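**Nekow Suture Trainer**

The Nekow Suture Trainer is a practice package for robot-assisted suturing, sold by the firm Nekow to teaching hospitals and skills centres. It consists of a set of wristed instruments, a tissue holder with its own lamp, a fixed camera and a course of graded exercises. The package does not include a surgical robot. It is made to fit the Jakach bench arm, and an adaptor for the older Bhatia arm is offered at extra cost.

## Contents

The standard package holds two graspers and two needle drivers, all with metal jaws and a jointed wrist. Each instrument is rated for 40 sessions, after which the drive cables have to be changed. Nekow sells the cables in pairs, and a trained technician can fit them on site. The camera is clamped to the holder and cannot be moved during an exercise.

Needles and thread are not supplied. The handbook asks for curved needles of a middle size and warns that very fine ones may turn in the jaws of the driver. Buyers must also find their own tissue or tissue substitute. The holder takes a piece up to 114 mm across.

## Exercises

The course starts with touching and gripping tasks and moves on to single stitches, running stitches and knots. In the basic stitch, one arm carries the needle driver and the other a grasper. The driver holds the curved needle and turns it through the tissue along its own curve. The grasper waits near the point where the needle is due to come out, takes the tip and draws it clear.

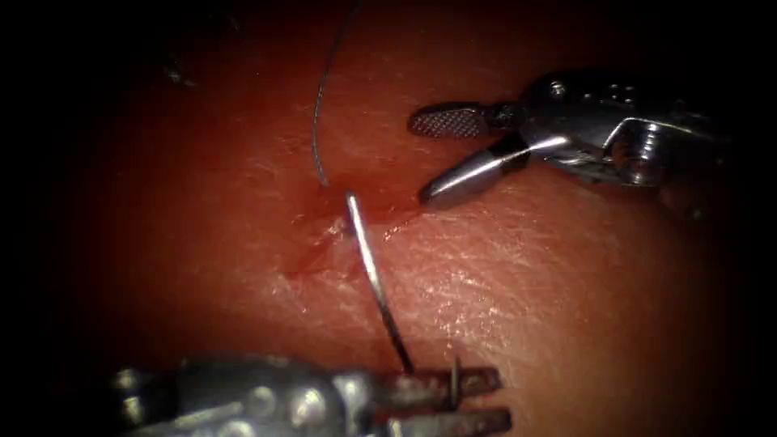
Learners are told to keep the grasper open and still until the needle tip shows, as closing early tends to pinch the surface. The most common fault noted in the handbook is pushing the needle straight forward, which widens the hole. A second fault is leaving too much slack in the thread, so that it catches on the wrist of the other instrument.

The software stores the path of both arms and gives a score for time, path length and dropped needles. It does not measure how hard the tissue is pulled. Up to 300 runs can be kept on the control unit before older ones have to be moved to another disk.

## Use and reception

The skills centre at Zunbridge took the package on trial in March and used it for almost 200 practice runs. Its report praised the instruments, which kept a firm hold on the needle, and the order of the exercises. It was less pleased with the lamp, which lights the middle of the work well but leaves the edges dark - a drawback when a needle is put down to one side. The report also found the scores hard to compare between the Jakach and Bhatia arms.

Nekow has since listed a wider lamp as a spare part. It fits the existing bracket, though the holder has to be taken off the bench to reach the screws.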